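Caulk, and Other Things I Have Gotten On My Sleeves

Filed under: Bathrooms, Kitchens, Regret

The line of caulk around a bathtub is the cheapest part of the bathroom and the only part my relatives have ever commented on. When it goes, it goes black at the back corner first, behind the shampoo, and by the time you notice it you have been pretending not to notice it since July.

I have now redone the tub, both sinks, the kitchen backsplash and one window in the Igwe Street house, and the tub again. What follows is what I know. The tub again is how I know most of it.

Buying the stuff

There is a wall of it at the store. Stand in front of the wall long enough and someone in an apron will come and stand there with you, equally lost. For anywhere that gets splashed every day, I buy 100% silicone. For the gap between the baseboard and a wall I plan to paint, I buy plain painter's caulk, which cleans up with water and takes paint. Most silicone won't take paint at all. It will let you brush it on and then shrug it off, and you will have a stripe.

Read the whole tube, including the back, where the print is the size of an ant's diary. You are looking for how long before it can get wet, what it sticks to, and whether it wants gloves. "Kitchen and bath" on the front is a mood. The back is the contract.

I keep more than one tube on hand, having once run dry with a foot of tub to go and nothing open but a gas station.

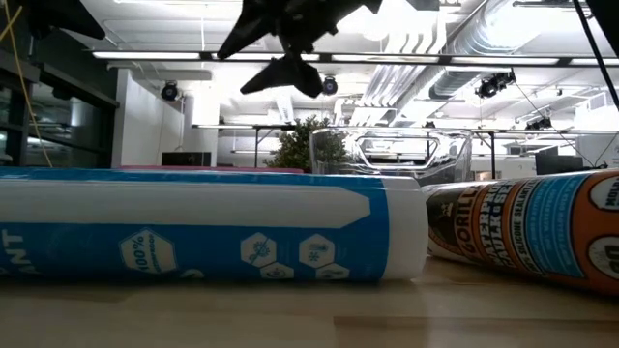 Read the labels before you cut the tips: the Gorilla says "Waterproof Caulk & Seal" and "100% Silicone Sealant."

Check the date as well, if there is one. Old silicone comes out looking perfectly normal and then stays tacky for the rest of your life. If you've had a tube in the garage since the last owners, squeeze a bit onto cardboard and leave it overnight. If it's still gummy in the morning, you've saved yourself a weekend.

Getting the old bead out

This is the job. Putting the new caulk in is a pleasant half hour at the end of the job.

Slice along both edges with a utility knife held nearly flat, then pull. Every so often a long piece comes away in one go, and it's the best feeling in home repair, and you will chase it for the remaining two hours without getting it back. A plastic scraper does the rest. On an acrylic tub, keep the metal blade off the surface. Mine has a scratch shaped like Sultthorpe Lake, and I look at it every morning.

New silicone won't hold on to old silicone. It will look fine, and then one day you'll lean on the wall and a neat white noodle will drop into the bath. So get all of it, including the clear film you can feel but can't see. Run a fingernail along the joint. If it squeaks or drags, keep scraping.

Wipe the joint with rubbing alcohol and let it dry. Then leave it alone some more. Leave the bathroom door open and shower at the gym, or at your sister's, or not.

Fill the tub

With water, before you caulk. A full tub sinks a little and the gap opens up. If you caulk it empty, the first proper bath pulls the joint apart. Leave the water in until the bead has cured. Put a sign on the door, too, or somebody will helpfully drain it. I skipped this step the first time, and see above, under "the tub again."

Cutting the tip

Cut it smaller than you think. Then look at what you've cut and accept that it's still too big. A slant of 45 degrees is what everyone recommends, and it does help the tip sit down into the corner. If your tube has an inner seal, poke that with a long nail. If you squeeze the gun with the seal still in place, the silicone will find another way out, usually the back end, usually onto you.

Taping

People who do this for a living don't tape. I don't do this for a living. Blue painter's tape, a strip above the joint and another below, with a gap as wide as the bead you want. Press the inside edges down hard. It takes 9 minutes and makes me look like somebody who knows what he's doing.

Running the bead

Steady pressure, steady walk. I push the gun away from me on long runs; my neighbor pulls, and we have agreed not to bring it up at cookouts. When you have to stop, thumb the release on the gun right away, or it will go on quietly laying caulk on the bath mat. Set the thing down on newspaper every time. I used to set mine down on the vanity, and that is now part of the vanity.

Smooth it in one pass with a gloved finger or a cheap tool. One pass. The second pass is where it all goes wrong, and the third is just a way of spreading it over a wider area. Pull the tape while the bead is still soft, peeling back at an angle, straight into a trash bag you have already opened. Opening a trash bag with silicone on both hands is something I would pay to watch and not to repeat.

Cleaning up

Water does nothing to uncured silicone except make it travel. Dry paper towels first, then mineral spirits on tools and hard surfaces, with the window open. On skin, I've had the best luck rubbing my dry hands with a plastic grocery bag, which grabs the stuff, followed by plenty of soap. On a shirt, let it cure and pick it off. Or promote the shirt to caulking shirt.

Keeping the leftover tube

The internet offers 500 ways to seal an opened tube, and I have tried a disappointing share of them. A long screw in the nozzle works for a few weeks. The plug that forms around the threads comes out with the screw if you're lucky. Plastic wrap and a rubber band over the tip is worse. Foil tape is a bit better. Store it indoors, where it won't freeze, and write the date you opened it on the side in marker.

If the nozzle is solid but the tube still gives when you press the back, try a new nozzle, on the kind that unscrews. If the whole thing has gone hard, you own a doorstop.

Next up is the kitchen sink at my mother's place in Zimemholm, where a previous resident used what I am fairly sure is toothpaste.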